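# Chapter 7: A Gripper Kit for Taking Computers Apart

**Before you start:** you will need the joint-angle work from Chapter 4 and the section on wrist cameras in Chapter 6. The exercises use the same simple force model as before, so keep your notes handy.

Old computers are wonderful things to practise on. They are full of latches, clips and screws, most of them made for human fingers, and hardly any two models are laid out alike. A robot that can pick up a foam block a thousand times in a row may still struggle to pull one memory module out straight. If you have ever tried it yourself with cold hands, you'll know how much you rely on the tiny give of the plastic before the part comes free!

In this chapter we look closely at one piece of equipment meant for this sort of work, the Drovent bench kit. It has a two-finger gripper, a wrist camera, a mounting plate and a set of swappable fingertips. You supply the arm. The kit is sold to colleges and small repair workshops, and we have picked it as our running case for two reasons. Its parts are easy to get at, so you can see how each joint does its job, and its manual prints the numbers that many makers leave out.

Some of those numbers will come up again and again:

| Property | Value |
|---|---|
| Gripper mass, with camera | 722 g |
| Widest finger opening | 100 mm |
| Cycles between joint checks | 2000 |

Look at the mass first. It sounds small, but the gripper hangs at the far end of the arm, where every gram costs the most. Section 7.2 works out what is left over for the thing being lifted, and many readers are surprised by the answer.

The opening matters just as much, and in a less obvious way. Wide fingers are handy for a whole drive, yet those same fingers have to fit down beside it. Inside a computer case the trouble is rarely how wide the gripper can open. Much more often it is how little room there is for the links behind the fingertips, and this is where the shape of the gripper starts to matter more than its strength.

As you study the four views below, ask yourself where you would put the fingertips, and what the rest of the gripper might bump into on the way there.
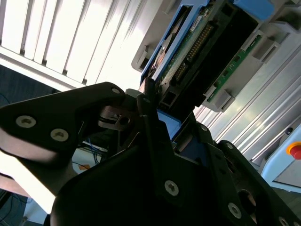
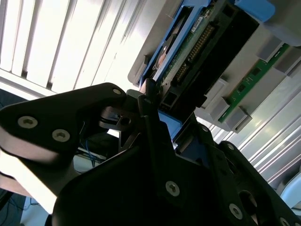
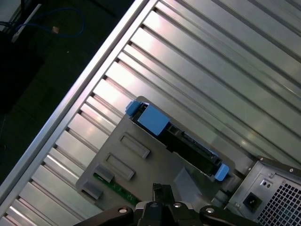
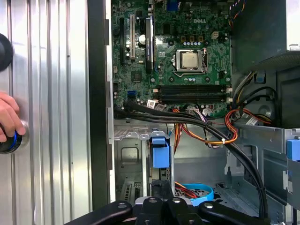 *Figures 7.1 to 7.4. Computer hardware from the wrist camera, with part of the gripper in each view.*

The first thing to notice is how much of the picture the gripper can take up. In Figure 7.1 it hides a large share of what lies beneath, and a control program has to manage with whatever can be seen past it. Compare that with Figure 7.3, where only the ends of the fingers and links come into view and there is a clear look at the black hard drive in its caddy. A good program plans its approach from a view like that one and saves the close view for the last small moves.

Next, find the green memory module in Figure 7.2, with its grey retention clips. A module like this wants a straight pull. Tilt it by a few degrees and it will bind in the slot, and pulling harder makes matters worse. We come back to this in Section 7.4, where you will work out how far off straight the fingers may be.

Figure 7.4 is a lovely one for talking about cables. The memory slots on that board have nothing in them, but bundles of wire cross the lower part of the case, and wires bend, snag and spring back. Rigid parts can be drawn up once and stored as a model. Cables need a fresh look every time. You will also see a person's hand at the left side, holding a knob against the metal panel. Shared workspaces get a section of their own, 7.6, and please don't skip it.

The kit isn't perfect. The standard fingertips are too thick for the tightest gaps, and we would like a softer pad in the box. Two other firms sell fingertips that fit. The Memon set is thin and stiff, and suits flat parts such as drive caddies. The Yazzie set has a rubber face that grips well on smooth plastic but wears quickly. We tried both and liked the Memon tips best for drives. For memory we kept changing our minds, and Section 7.5 gives the results so that you can make up your own.

### Try it first

Take any old computer that has been unplugged and is fit for scrap. Open it, and remove one part using only your thumb and first finger, without turning your wrist. Write down each moment when you wanted a third finger. Keep the list, as you will need it for the Kivum project at the end of the chapter.

### 7.1 How the fingers move

Each finger of the Drovent gripper is carried by a pair of links, joined by pins at both ends.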